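Holtex Domestic Cell Safety Pack

The Holtex Domestic Cell Safety Pack is a documentation and hardware set for teams running a collaborative arm in a furnished room: kitchen, bathroom, utility space or a mock-up of one. It covers the parts of a risk assessment that an industrial guard plan leaves open, mainly hard fixtures, loose small items and doors that people use.

The pack is supplied with a printed procedure binder, an editable assessment template, a force gauge with a flat and a domed pad, cable clips, floor tape and one lockable enabling switch. It does not replace the arm maker's own manual. Where the two differ, the stricter value applies.

Scope

The procedures are written for fixed-base arms with a two-finger gripper and a payload of 6 kg or less. Mobile bases are covered by a separate supplement. The assessment is carried out per task and per room layout. A new layout needs a new sheet, even if the arm and the gripper are unchanged.

Clearances and speed

Hold 200 mm between the gripper housing and any wall, door frame or cabinet side during free travel. Inside that distance the arm runs at the reduced speed recorded on sheet 2. Taps, basin edges and handles are entered as hard contact points, and the approach direction is noted for each one. Vertical approaches over a tap are logged with the fingers open and again with the fingers closed – the lowest point of the tool may not be the same in both cases.

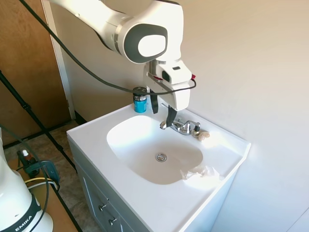 Cables on the outside of the arm are checked through the full range of the task before the first powered run. Slack must not be able to catch on a tap lever, a knob or a stand leg at any joint position. Clips are fitted at the joints and never across them. Stands are marked on the floor with tape so that a moved stand is noticed at the start of the next shift.

Loose items and water

Small objects left within reach of the arm are either part of the task or removed. Those that stay are listed on sheet 4 with material and mass. Glass is handled at reduced grip force, and the value is confirmed with the gauge. For any task at a sink, the water supply is isolated unless the gripper has a suitable ingress rating. Paper and tissue are kept clear of the drain before water is turned on.

Doors

A door that opens into the working area is locked, interlocked or attended. A sign alone is not accepted.

Contents and ordering

Binder, 55 pages, ring bound. Template with 17 sheets, spreadsheet format. Spare floor tape and clips are sold separately. The procedures were written by Birsen Güler and reviewed by Eylül Baysal. The binder was last revised in March – owners of the earlier issue can request the changed pages free of charge.

Related items
Holtex Mobile Base Supplement
Nasano Force Gauge, spare pads
Oral Enabling Switch, lockable
Florketti Cable Clips, joint set
Floor Marking Tape, black and yellow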